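Subject: Re: [cell-practice] wrist camera checks before a run, do we really need all of them?

Hi all,

Sorry for the slow reply, I've been in and out of the shop since Monday and I only read the list on my phone, where I can't type anything longer than "ok thanks."

On Monday someone from the Dresar site wrote:

> We're trying to trim our start-of-shift checklist for the two arms
> on the sorting bench. Right now it has the speed limit check, the
> stop button test, the home position, gripper open/close, the wrist
> camera view, and then a sign-off. The operators say the camera
> check is the slow part and that it never finds anything. The draft
> practice note from this list says "confirm wrist camera view is
> acceptable" and gives no hint what acceptable means.
>
> Can we drop it to once a week? And if we keep it, what are people
> writing down? Ours just says OK, OK, OK all the way down the page.
>
> Also, does anyone have a rule for who is allowed to clear a
> protective stop? We've got three different answers on one floor.

OK so, taking these in the order that suits me, because the last one is the one I care about most!

Who clears a stop. Our rule at Tilby is that the person who clears it has to be standing where they can see the whole reach of the arm, and has to be on the trained list for that cell. Both, every time. We used to let anybody on the trained list do it from the desk screen, and I fought to get that changed (it took until July, and I was not popular). The desk is behind a pillar. You can't see the far side of the bench from there, and a person kneeling down to pick up a dropped part is exactly who you'd miss. So now the desk screen shows the stop but has no button to clear it. If you have three answers on one floor, pick the strictest and write it on the cell itself, in big letters, and then argue about it later.

While I'm at it, please log the reason for the stop BEFORE clearing it. Our log had 516 stops last year and 141 of them had "unknown" in the reason box. That's embarrassing, and it's a form design problem as much as a people problem. We made the box a short pick list with one free text line and the unknowns dropped off a lot.

Now the camera check. I would not go to once a week. I know it's boring, and a page of OKs looks like a waste of ink, but the wrist is the part of the arm that gets bumped, wiped, unplugged and replugged more than any other. What I would do is make it quicker and make it mean something. We keep one saved view per cell, taken from the same taught pose, over the same plain patch, with the same lights on. The operator moves to the pose, looks at the live view next to the saved one, and writes "same" or "different." If it's "different" they write what's different in their own words. A smudge, a speck, a shadow that wasn't there, whatever. They don't have to diagnose it. They do have to leave the arm in manual until a second person has looked.

The taught pose matters a lot. The folks running the Kisteo cells were doing this from wherever the arm happened to be parked, so of course every picture was different and everyone stopped caring. Also turn the speed down for the move to the pose, since your face tends to be near the bench at that point in the morning.

Plain patch view, for anyone setting up a page for this:
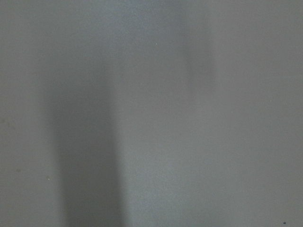
Should the camera check be done again after a tool change in the middle of a shift? Treat a tool change like a fresh start: go back to the taught pose, compare with the saved view, write it down, and only then go back to auto.

For what to write, ours is four columns: time, cell, same/different, initials. Specks and smudges go in a notes line underneath, with a rough place like "low on the left" or "bottom right corner," so the next person can tell an old mark from a new one. I'd love to see the practice note swap "acceptable" for "matches the saved view," and I'll send in that wording if nobody beats me to it. Does the Ccori crew still have that one-page form with the little grid on it? I lost my copy and I'd like to steal the grid.

One more thing, keep the old saved views when you make new ones. We overwrote ours once and I'm still mad about it.

Cheers from the noisy end of the building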